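Week 3: Reading a family memoir as a source

Last time we got as far as Seo-ah Ra's letters from Grolldale, so I'll pick up there. She wrote them for her children, decades after leaving the mill at Ulton, and she's lovely on kitchens and hopeless on dates! Check her against the parish register — I found three slips in the first 10 pages.

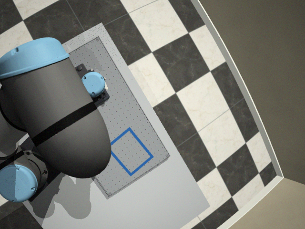
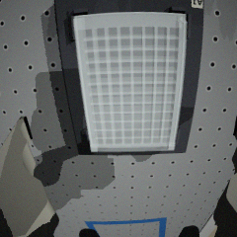
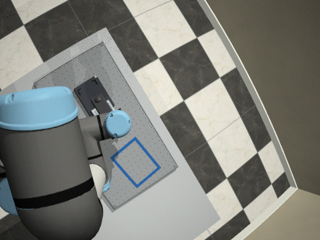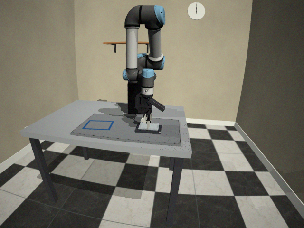
Simulated views, computer-rendered.

For October, please read the Fandard chapter (it's long, sorry) and bring about 400 words on who she leaves out. Her sister hardly appears, and I'd love to know what you make of that. Photocopies are in the tray outside my office.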